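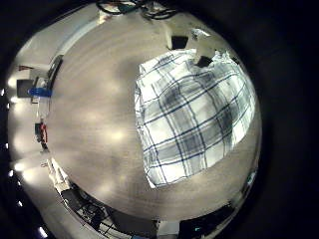 Troltelbridge, 2022-11-20

Section 4. Folding large flat cloths

Applies to tablecloths, throws and picnic cloths, checked or plain. Fitted sheets are in Section 9, where you may take them up with the author of Section 9.

Before you begin

Clear a patch of floor. A smooth floor is best, as carpet grips the cloth and argues with it. A cloth marked with the Mornow size code 120 will want more room than you think.

1. Lay the cloth flat, pattern side up.

2. Straighten one edge first and leave it alone. All later steps trust this edge.

3. Work the ruffles out from that edge towards the far side, using the flat of your hand.

4. Take anything off the cloth that isn't cloth. Small boxes and blocks are easily folded in and are generally missed a week later.

Note: On a plaid, follow the lines. If a line meets itself at the fold, you are square. If it doesn't, go back to step 2.

5. Fold in half, then in half again. Smooth between folds.

Caution: Don't drag the cloth across the floor to turn it. Walk round it. It collects everything, and the Beddoe finish (leaflet 757) shows everything it collects.

6. Move the folded cloth to a table to finish. A cloth put down "just for a minute" at the far side of a table will be a heap by teatime – see Section 5, Heaps.

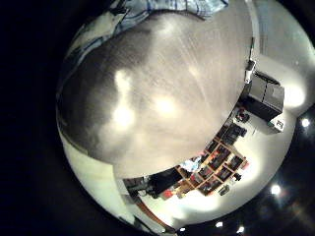 Gekgate wrote in to say that step 6 is a waste of a good table, and that a cloth folded on the floor may as well be finished on the floor. We have tried this. It works, provided your knees are on speaking terms with you.

7. Store on a shelf, folded edge outwards. Refold along different lines every March.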